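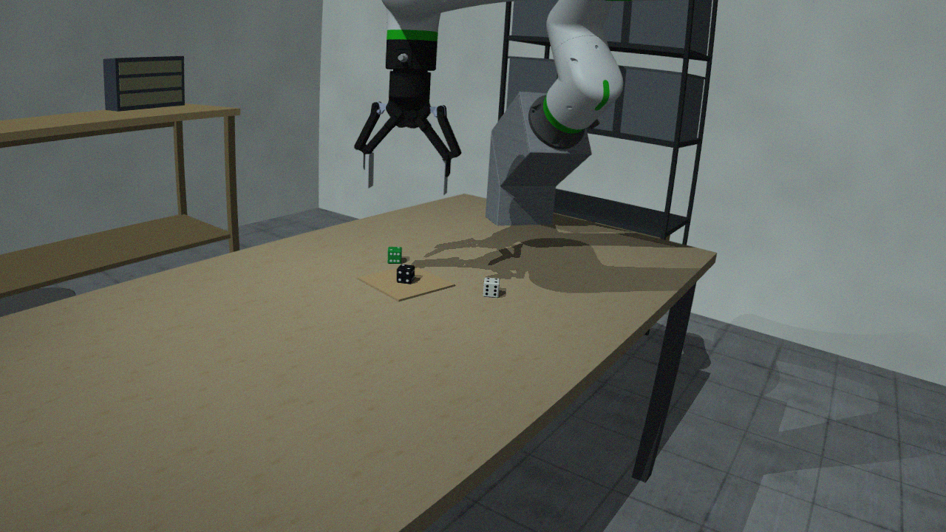
4.2 House rules for dice that land badly

I went into this part of the study expecting a short section. Cocked dice (the ones that come to rest leaning on something) looked like a footnote to the bigger question of how families bend printed rules at home. Then I started coding the posts from the Arkine message board, and there they were, all over the place. Of the 2298 posts in the sample, the longest threads were nearly all fights over whether a roll should count!

The printed rules don't help much. Bredar, the game I know best and the one most of the board's members play, gives the matter a single sentence: a die must "rest flat." Flat on what? Some households read that as flat on the board, others as flat on any surface at all, the floor included. Three small dice and a thin square board on a wooden tabletop (Figure 2) are enough to set up the problem, and a thin board makes it worse, in my view. A thick board stops a rolling die and leaves it tilted where everyone can see it. With a thin one, you can get a die that sits almost level, and almost is where the trouble starts.

I sorted the house rules into two broad families. Strict groups reroll anything that leaves the agreed area, and usually reroll the whole handful along with it. Loose groups take whatever face is closest to up and move on. I had guessed that the loose groups would be the ones with young kids at the table, but the posts point the other way. Parents wrote again and again that a strict rule was easier to defend at bedtime, when every call is going to be appealed.

The 12 households I visited in Folard told much the same story, with one wrinkle I hadn't seen online. Several of them had a rule they couldn't state until I asked about it. They'd play for an hour, reroll a leaning die without a word, and then tell me they had no house rule for that. I count these as rules anyway (see Section 3.1 for how I define the term), though I can see why a stricter coder wouldn't.

Stakes matter too. In the Tzavaras variant, where a game runs to 50 points and one roll can swing it, people who were happily loose in the early turns got picky near the end. One player called this "tightening up" and saw nothing unfair in it – everybody knew it was coming. Her sister disagreed, at length, and I have kept both accounts in the coding as separate rules. I come back to late-game changes in Section 4.4, after the material on borrowed turns.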